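Uveck Eye Health Attendance Records: README

Version note: first general release, 19 April 2022
Maintained by: Uveck Data Office
Contact for access and corrections: Maricica Filip, Records Steward

Summary

The Uveck Eye Health Attendance Records bring together anonymised outpatient attendance data from three eye clinics, at Dresteck, Fahy and Ritura. The release contains 3977 appointment records relating to 1848 adult patients. It was prepared to support the study of missed appointments, waiting times and follow-up intervals in routine eye care. It is not a clinical trial dataset and contains no treatment outcomes.

Contents of the release

appointments.csv – one row per booked appointment, whether or not it was attended
patients.csv – one row per patient, with age band, clinic of first referral and first-visit flag
clinics.csv – opening hours, number of consulting rooms and booking method for each site
codes.txt – explanation of all coded values
changes.txt – corrections made between the internal draft and this release

Files are comma-separated, encoded in UTF-8, with a single header row. Empty cells mean that the value was not recorded at the clinic. The value 9 in any coded column means that the value was recorded but could not be read or reconciled.

Main fields in appointments.csv

appt_id – a number unique to the appointment, assigned at export
patient_ref – a number linking to patients.csv; it bears no relation to any hospital or insurance number
site – D, F or R
reason – first assessment, glaucoma review, diabetic eye screening, cataract review, other
wait_days – whole days between booking and appointment
status – attended, cancelled by patient, cancelled by clinic, not attended
reminder – letter, telephone, text message, none
follow_up – planned interval in weeks, as entered by the clinician

Exact appointment dates have been removed. Researchers who need seasonal information may use the quarter column, which is complete for Dresteck and Ritura and partly complete for Fahy.

How the records were gathered

Dresteck and Ritura use the same booking software and their records were exported directly. Fahy kept a paper diary for part of the period, and its entries were typed up by two members of the administrative staff working independently. Where the two versions differed, the diary was consulted again. In all, 416 diary entries needed a second reading, mostly on account of abbreviations used for the reason of visit. A further 36 could not be resolved and carry the value 9.

Patients under eighteen, private appointments and emergency attendances were excluded before export. A patient seen at more than one site appears once in patients.csv, under the clinic of first referral.

Known limitations

The status "cancelled by clinic" was used differently at each site. Ritura applied it to any appointment moved by staff, even within the same morning, while Dresteck reserved it for appointments that were not rebooked. Direct comparison of cancellation rates is therefore not advised.

Waiting times at Fahy are affected by a period of reduced capacity, during which new referrals were held on a separate list before being booked. The wait_days column counts from booking only, and will understate the wait experienced by these patients.

The reminder column shows the method chosen – it does not show whether the message was received.

Privacy and conditions of use

Ages are given in ten-year bands, with all patients aged eighty and over in a single band. Free-text notes were not exported. Users must not attempt to identify any patient, nor link the files to other sources without written agreement from the Data Office. Copies may be held for the duration of the approved project and must be deleted at its close.

Tables and charts may be published freely, provided that no cell represents fewer than five patients. Please cite the release as "Uveck Eye Health Attendance Records, first general release".

Corrections

Errors should be reported to the Records Steward, quoting the appt_id and the column concerned. Accepted corrections are listed in changes.txt at the next release. Requests for additional fields are considered twice a year, in April and in the autumn.

Illustrations 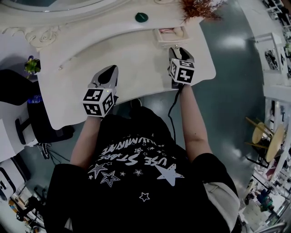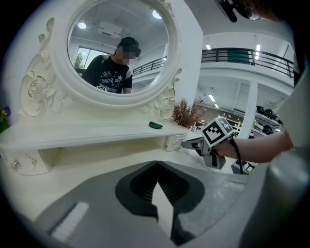

White ornate desk seen from above (first); round mirror with carved roses (second).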